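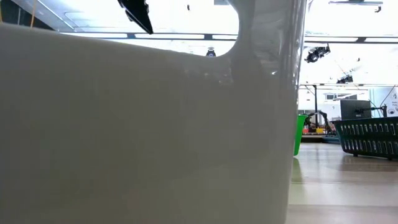

# Questions about buying equipment for the handling cells

Before the budget round in July we receive many of the same questions from the teams, so I have collected the answers on one page. They apply to all purchases for the handling cells at Calimlim, large or small. If your question is missing, write to me or to Finn Ostermann and we will add it.

Constanza Sosa, equipment planning

## Who can ask for a new arm or gripper?

Any team lead. You do not need to have a quote already. A short note with the task, the objects to be handled and the month when you want to start is enough for a first talk.

## What should I write about the objects?

More than you think. Please give the size, the weight when full, and how a person would hold it. A tub with a cut-out handle is a different job than a tub with only a rim, and a laundry basket with slots in the wall is a different job again. The supplier will choose the finger shape from this information, and to change fingers later costs us both money and waiting time.

If you have several kinds of containers, list all of them, also the ones you use only sometimes. Last year one team forgot the deep tubs and the arm they ordered could not reach to the bottom.

## Do you set a fixed price for one cell?

No. The arm is often less than half of the total. Please plan also for:

- gripper and at least one spare set of fingers
- table or stand
- cameras, brackets and cables
- monitor and computer
- safety review
- installation and training hours

Put every item on its own line, even the cheap ones. When a budget has one line called "robot", Finn will send it back to you.

## How much should I reserve for fingers and other wearing parts?

For the current year we ask each cell to reserve $2,578. This covers finger sets, pads and the small cables that bend a lot. It does not cover damage to the arm itself, which is paid from the central repair fund.

## Should the cameras go on the ceiling or on a stand?

We prefer the ceiling if your room has a track. It keeps the floor free and nobody kicks a tripod. But the track is not free of charge: an electrician must come, and in older rooms the panels need to be opened. Ask for a site visit before you write the number in your budget.

Stands are fine for a trial period. They can be borrowed from the store room for up to eight weeks.

## Can I choose the supplier myself?

For amounts under the tender limit, yes, but we have agreements with two companies and it is usually quicker to use them. Zikbridge delivers arms and controllers. Wulden makes grippers and fingers, also in special shapes. With both of them the prices are agreed for the year, so there is no need to negotiate again.

If you want another supplier, please explain in a few sentences what they offer that the other two do not.

## How long is the delivery?

Standard arms take roughly 17 weeks from the signed order. Fingers are faster. Special shapes depend on the drawing, and every change to the drawing moves you to the back of the line - so let the operators look at it before you sign.

## Is it possible to rent first?

Yes, and for a new task I would recommend it. A rental arm comes with a standard two-finger gripper. If you buy the same model afterwards, part of the rent is taken off the price. The percentage is written in the agreement, ask Finn for the current version.

## Do I need to budget for bins and baskets?

Yes, please do. Buy them together with the equipment and buy more than you need, because the same model can disappear from the shops. Two containers of the same colour can still have a different rim, and then the grasp must be set up again. Different colours are welcome if you work with cameras.

## What about the floor?

Shiny floors reflect the ceiling lights and this can disturb the cameras. In most rooms it is enough to change the angle of the lights or of the camera. Matt mats are the second option. New flooring belongs to the building budget and not to yours, so do not include it.

## Can I share a cell with another team?

Yes. Two teams can share the cost in any way they agree, but one of them must be the owner in the Astarden system and receive the invoices. The parts must come to 100 percent together. This sounds obvious, but we had to correct it more than once.

## What happens if the price goes up after approval?

Small increases are covered by the reserve. For a larger one we need a new signature from your manager, and the order waits until we have it. Send us the new quote on the same day you receive it, please.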